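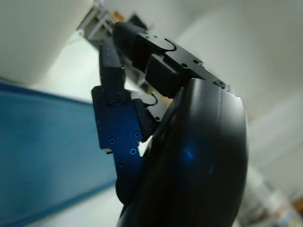

Pallavi Nautiyal has had her Cundar work stool since the first batch and writes that she stopped noticing it after a week, and that she'd buy the taller one now if she were starting again. Her one complaint was the foot ring, which slipped down under heavy boots. The ring on current stools is held by two grub screws in place of one.

Cundar work stool

A height-adjustable stool for benches, drawing tables and high counters. Round padded seat, gas lift, five-arm base. Made to order in two heights.

Seat
The seat is moulded foam over a birch ply disc, covered in wipe-clean vinyl. Black and dark green are kept in stock. Grey is ordered in and adds two weeks. The cover is stapled underneath and can be replaced at home with a flat screwdriver and a staple gun. Spare covers come with staples.

Height
The standard lift gives 200 mm of travel and suits desks and ordinary tables. The tall lift gives 232 mm and suits standing-height benches. Measure from the floor to the underside of the worktop before ordering — the apron or drawer rail is what your knees will meet, and people tend to forget it. The foot ring comes with the tall stool only.

Base and feet
Cast aluminium base, 60 cm across. Choose castors or fixed glides. The castors have soft treads for hard floors and will mark some unsealed cork. Glides are better on sloping concrete and for anyone who leans forward to work.

Assembly
Push the castors or glides into the base, stand the lift in the centre hole, and press the seat down on top. Sit on it firmly once to seat the taper. No tools are needed except for the foot ring, and the hex key for that is taped under the seat.

Care
Wipe with warm water and a little washing-up liquid. Don't use white spirit on the vinyl. Check the foot ring screws now and then.

Spares
Lift, standard or tall
Castors, set of five
Glides, set of five
Seat cover
Foot ring with screws and key

Spares for the older Sultus stool are still sold, but its lift has a narrower taper and doesn't fit the Cundar base.

Order code 406 for the standard stool, 406T for the tall. Orders placed during the August shutdown are sent out when the workshop reopens. For trade quantities, write to Fabian Pfister at the workshop.

Page updated 24/07/2020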